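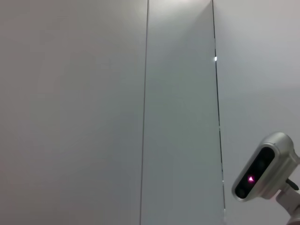 5. Closing up and adjusting the panels

Before you start, finish Section 4. The floor track must be screwed down and all the Dauda wall panels hung from the top rail.

5.1 Closing the joints

1. Loosen the lock screw at the foot of each panel by 2 turns. Do not remove it.
2. Start at the fixed wall and push the first panel against the wall strip.
3. Slide the next panel up to it. Press with flat hands near the middle of the panel, not at the corners.
4. Repeat until the last panel is in place.
5. Tighten the lock screws in the same order.

Note: The narrow filler panel goes between two full panels. It has no lock screw of its own and is held by its neighbors.

5.2 Checking for gaps

1. Turn on a lamp behind the wall and turn off the lights on your side.
2. Look along each seam from floor to rail. A thin dark line is normal. Points of light mean the seal is not seated at that height.
3. Press the rubber seal back into its groove with your thumb and look again.
4. If light still shows, measure the joint at the top and at the bottom. When the two figures differ, the panel is out of plumb. Go to 5.3.

5.3 Straightening a leaning seam

1. Hold a level at least 100 cm long against the panel edge.
2. Find the hanger bolt above the low corner. Turn it clockwise to raise the corner, a quarter turn at a time.
3. Check the level after each turn.
4. Lock the bolt with the small nut.

CAUTION: Never back a hanger bolt out past the red ring. The panel can drop.

CAUTION: Full panels are 196 cm high and heavy. Two people are needed to lift one off the rail.

5.4 Cleaning

Wipe the matte face with a damp cloth and mild soap. Scouring pads leave shiny patches that cannot be removed. Wait 24 hours after fitting before washing near the seals.

Replacement seal is sold in 300 cm rolls. Order it from Mokia Parts, Ostgate, and give the color code printed on the top edge of the panel.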